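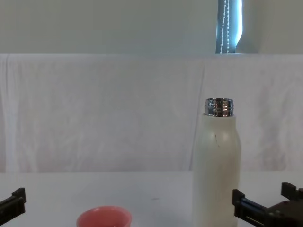
3.2 Where people keep their water

I went into this part of the study thinking that how much people drink at work would come down to thirst, or to how hot the building gets in October. I was wrong about that, and pretty cheerfully wrong. What mattered most in the Norport office was how far the bottle sat from the hand.

We asked everyone at Barnden to keep a drinking diary for 10 working days. Shengli Lu came up with the diary sheet (a half page, big boxes, no tiny print) and I still think it's the best thing in the whole project. People filled it in! My earlier diaries mostly came back blank after lunch.
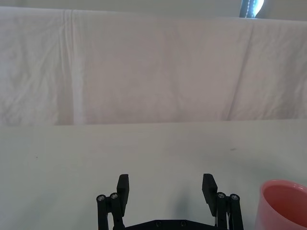
The folks who kept water on the desk took small sips all day long and hardly noticed they were doing it. The ones who walked to the kitchen drank a full cup at a time, then forgot for hours -- one person wrote "oops" in the 3 p.m. box, over and over.

Figure 2. A reusable bottle with an open metal neck, standing on a white tabletop.

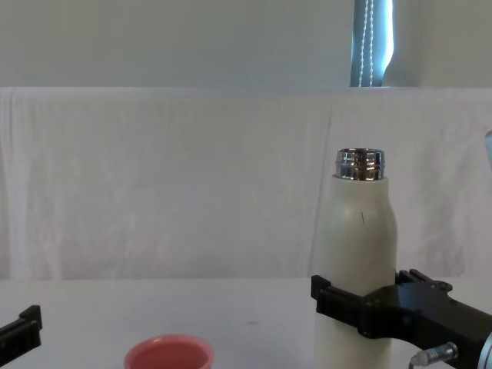 Caps came up a lot more than I expected, too. Plenty of diary notes grumbled about screw caps, and a couple of people told me they just leave theirs off until they go home. Shen (our second site) had the same grumbles, so I don't think it's a Norport thing. I'd love to say open bottles lead to more drinking, but we didn't ask about caps on the sheet, and notes in the margin only get me so far. We've added a cap question for the next round at Gelix, along with one about refills, which I should have thought of the first time.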